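Small white things, and where they go
August 8, 2025

I've finally got going on the Big Little Bits Sort! 60 odds and ends, most of them caps, rings and tiny round pieces that roll off if you so much as breathe near them. I love a pale speckled table for this sort of job, but small white bits do vanish on it rather well.

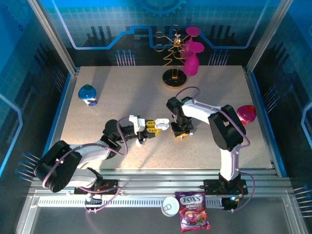
Put a dark tea towel down first, one reader wrote after my last post, and you'll stop losing the white ones. Brilliant idea, and I'm trying it next time.

The blue walls cheer me up no end (the big gear outline especially), and 5 minutes of sorting turns into an hour before I've noticed. 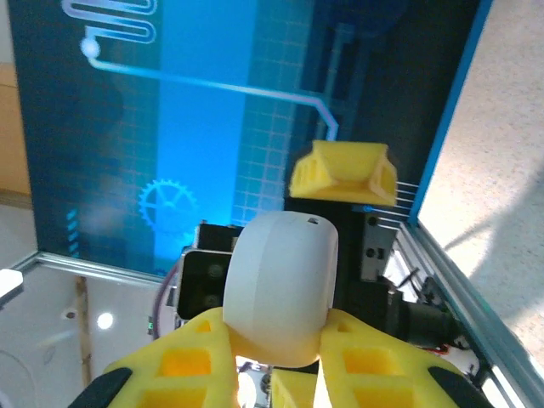
Anything round gets checked for a seam, then goes in the Breso tin with its friends. Bigger things stay out, and my favourite by miles is the curly gold wire tree with its three magenta plastic wine glasses — so silly, so cheerful.
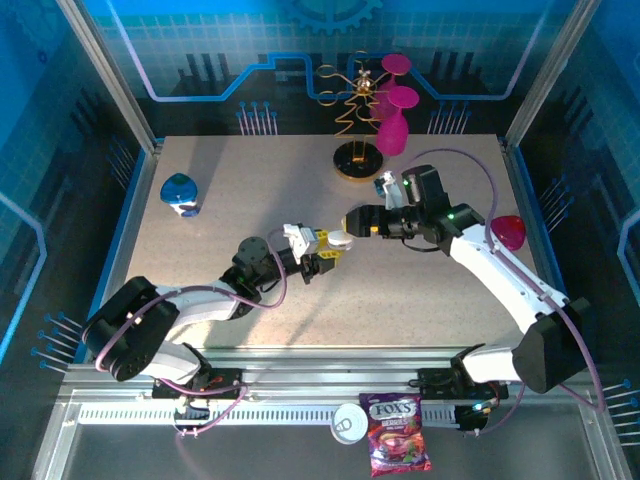
I'd happily have one for every season. Tubs are next, and I do like a shiny lid, crimson or blue.

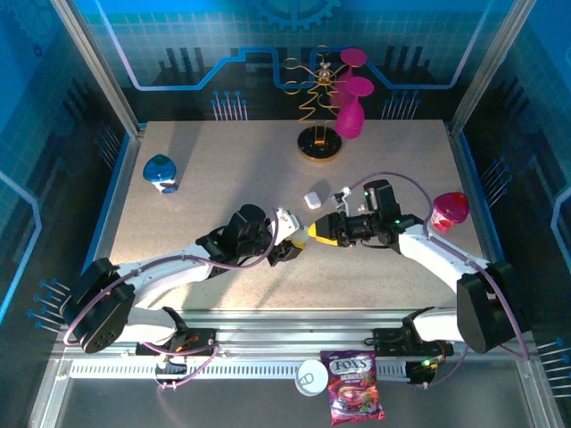

Still to do: the Quiroga box, which has 56 buttons in it and one very odd key.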